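Handout 4: Getting started with the kitchen table task in the simulator

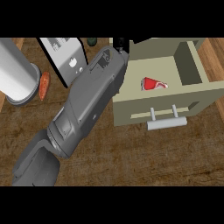
Fig. 1. The arm beside the open drawer, with the steak inside.

Right, this is the handout I promised for the second half of term. If you missed the session because of the timetable clash, don't panic, nearly everything I said is written down here, and the bits I've left out were mostly me hunting for the right cable.

Up to now we've been moving the arm about in an empty world. Lovely for learning what the joints do, a bit dull after two weeks. From now until December you'll be working with the kitchen table, and your group project (the one worth real marks) is built on it. We're using Trinum as the simulator again, same version as before, so please don't update it halfway through. Two groups did that last year and lost most of a week to it.

What the task is

The arm has to deal with food and a cabinet drawer. In Fig. 1 the drawer is open and the steak is lying on its floor, thin end pointing off to the right. There's a sweet potato out on the table as well, which your code should leave alone unless you've picked the harder version. Your program gets a one-line instruction, such as "close the drawer" or "take the steak out", and has to work out the joint movements from there.

I'd start with closing the drawer, and I mean really start with it. Everybody wants to grab the steak first because it's funny, but pushing a drawer shut teaches you most of what you need: getting the gripper to a place, keeping it pointing the right way, and moving in a straight line while touching something. The handle is the light grey cylinder on two short posts. You can push on the front panel or on the handle, I don't mind which, but say which in your write-up and say why.

A word about the steak

It's a wedge. Wedges are annoying! If your grasp code closes on the middle of the bounding box you'll sometimes get a good grip and sometimes squeeze the thing out sideways like a bar of soap. Look at the shape first and decide where you want the fingers. The drawer walls matter too — there's an upright partition on the right-hand side, and a gripper that comes in too wide will hit it before it gets anywhere near the food. Plan to come down from above and keep clear of the sides.

Coordinates (again)

I know, I know. But half the questions I got after the last session were this one. The world frame belongs to the table, the base frame belongs to the arm, and the drawer has a frame of its own that slides when the drawer does. If you save the steak's position in the world frame and then push the drawer, your saved number is wrong. Save it relative to the drawer, or read it again after every push. Draw it on paper if your head starts to hurt. Mine does.

Running it

Log in to one of the machines in the Wogan lab and open the folder called kitchen_table. The start script takes a seed, and I'd like everyone to begin with seed 223 so that we're all looking at the same layout when you come and ask me things. Once that works, try others. The objects shift about from one seed to the next and code that only works on 223 will not get you far.

Each run is limited to 2000 steps. If your arm hasn't finished by then the run counts as a fail, even if it was just about to do something marvellous. My own drawer-closing solution takes 1137 steps and it's not a clever one, so there's plenty of room to beat me. (Please do. There are biscuits.)

Save your logs! The simulator writes over the last one unless you give it a new name.

What to hand in

Your code, with a note on how to start it.
A short write-up, two pages at most, with at least one picture of a run that went wrong and what you think happened.
Your success rate over 80 runs with different seeds. Do the whole lot and report the number you got. A low rate with a good explanation scores better with me than a high one with none.

Groups of two or three, please. If you haven't got a group yet, come and find me in the break and I'll match people up.

Things people asked at the end

Can we change the gripper? No, not for this one. You can change how fast it closes.

Does it matter if the arm bumps the sweet potato? On the basic version, a nudge is fine. Knocking it off the table is a fail.

Can we use the planner from handout 3? Yes, and I'd encourage it. Check the joint limits though, because I gave you rather generous ones for the empty world and you'll want tighter values with a cabinet in the way. The proper ones are in limits.txt.

Will we get to try it on the real arm? The one in the Altach room is booked for the third years until 4 pm most days, so possibly after that, if your simulated version is behaving. Ask me first.

Next time: contact forces, and why your drawer bounces back open.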